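织物分拣与收纳项目十月进展报告
报送:Arama 基金项目组
执行单位:Sopacua 社区洗护服务站
执笔:Jennylyn Macapagal

一、本期工作概况

本期主要完成三件事:旧衣物和小件织物的入筐分拣、收纳筐的更换,以及分拣台的重新布置。全月共处理小件织物3,520件,其中袜子1,091件,其余为方巾、抹布、枕巾和零散布片。上期报告里提到的积压已经清完,目前库房待分拣的只剩十月下旬新收的一批。

分拣流程没有大的变动。小件先进筐,再从筐里逐件取出,按颜色和用途分开,叠好后放到台面一侧,最后装袋贴签。颜色相近的深色件仍是出错最多的一类,黑色布件和黑色袜子混在一起时需要翻开来看。本期把浅色袜子和深色布件放在同一筐里试做,目的是看混装会不会拖慢速度。从记录看,混装筐单筐用时比分色筐长,但省去了前面一道预分,总用时差别不大。下期继续记录,暂不改流程。

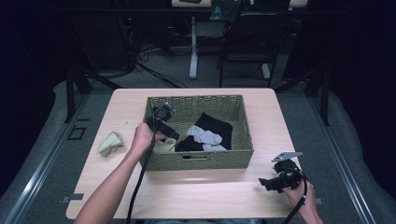
图1 分拣台上的橄榄绿编织筐,筐内有黑色布件、浅灰色袜子和米白色布件,筐左侧为一块浅绿色叠布

二、收纳筐更换

原来用的塑料周转筐有一部分筐口开裂,容易勾住针织品,上期已申请更换。本期从 Brusa 购入编织收纳筐70只,全部到货并投入使用,款项从设备科目列支,发票随本报告附件寄出。

新筐为长方形,前侧留有提手口,单手可以拖动。筐壁是编的,里面的东西透气,潮气重的日子比塑料筐好用。使用中发现两点问题:

1. 编条之间有缝,细小的线头和绒毛会卡在里面,每周需要用软刷清一次。清理工作已排进周末收尾的时间里,没有另外增加工时。

2. 筐底转角处的编条较密,直接在木台面上推拉时有摩擦声,时间长了可能会磨台面。现在要求搬筐时抬起再放,不在台上拖。

Brusa 方面答复可以提供配套的布衬,单价还没有报来。如果价格合适,拟先给装浅色织物的筐配上,其余的看使用情况再定。

三、分拣台

分拣台沿用原有的浅色木面桌,没有新购。本期调整了摆放位置,筐放在桌子中间,叠好的件放在左边,右边留给待贴签的袋子。原先筐放在桌角,取件时要侧身,几位分拣员反映腰部不舒服,调整后没有再提。

台面由 Peltov 重新打磨过一次,木纹上的旧胶印基本去掉了,浅色织物放上去不再沾色。规定每一筐分完后先把筐推后,前面的台面擦一遍,再放下一筐。这一条执行得不算整齐,下午人少的时候有漏擦的情况,已在班前会上提醒。
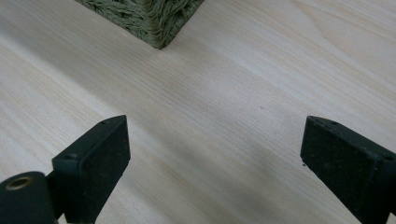

四、经费使用

收纳筐采购和台面打磨两项均在预算之内。标签纸用量超出计划,原因是十月初换了标签格式,旧标签有328张作废。作废部分已登记,不再另外申请补助,从办公耗材里调剂。

人员补贴按原标准发放,没有变动。运输费本期偏低,主要是两个收集点合并成一个,往返次数减少。结余部分申请结转到下期使用。

五、存在的问题

成对的织物配对仍然费时。袜子单只的比例比预想高,单只件目前单独存放,满一袋后转作擦拭布。是否继续保留单只袜子的配对环节,请项目组给个意见。

另外,登记表上“布件”一栏太宽,抹布、方巾和裁剩的布片都填在里面,月底汇总时不好区分。拟从下期起拆成三栏,新表格样张见附件二。

六、下期安排

继续做混装筐与分色筐的用时记录,至少各积累一个完整月的数据。与 Brusa 确认布衬价格。完成登记表改版,并对分拣员做一次填写说明。十月下旬收到的织物争取在下期前半段分完,不留到下一次报告。

附件一:采购发票及验收单
附件二:登记表样张
附件三:本期分拣日记录汇总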